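Stamell refurb project, progress report to Plivudine
Period covered: October to now

Quick one this time, bench is busy. Short version: sorting of the old control panel stock is moving, testing is behind, money is fine.

Donated stock. The Kaewkla load came in as mixed crates, 2179 parts on the intake sheet. Mostly push-buttons, some selector switches, lamp holders, a lot of loose legends and nuts nobody wants. Push-buttons first as agreed. 600 sorted and binned by color and contact type. Remainder still in crates under the stairs.

Testing. 200 push-buttons through the meter so far. 24 failed, mostly high resistance on the contacts, a couple with cracked housings. Failed ones stripped for rings and collars. We wanted to be further along but the second meter went back for repair and isnt home yet.
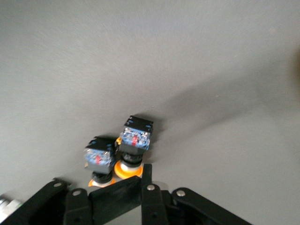

Page last changed: Dec 18, 2025

The orange ones with the clear blue contact blocks are the nicest to work with. You can see the terminals and the red piece in the middle without opening anything up, so a first look takes seconds. Would like to do all of this type before going on to the solid-body ones. They stand up fine on the bench with the block on top, so that's how we are setting them out for checking.

Bench space. Gray tops are down in the sorting room, easy to wipe, though they show every speck of lint. Lighting still uneven, shadow across the work area in the afternoon. Second lamp is in the budget, not ordered yet.

Training kits. Flulusden wants the first boxes for thier evening class. Kit list is agreed, labels are not. Need a decision from you on whether the contact diagram goes inside the lid or on a seperate card. Card is cheaper.

Spend. Under on materials, over on bins. No change asked for.

Next: finish testing the orange type, order the lamp, get meter back, pack first kits. Full stock sheet to follow with the next report.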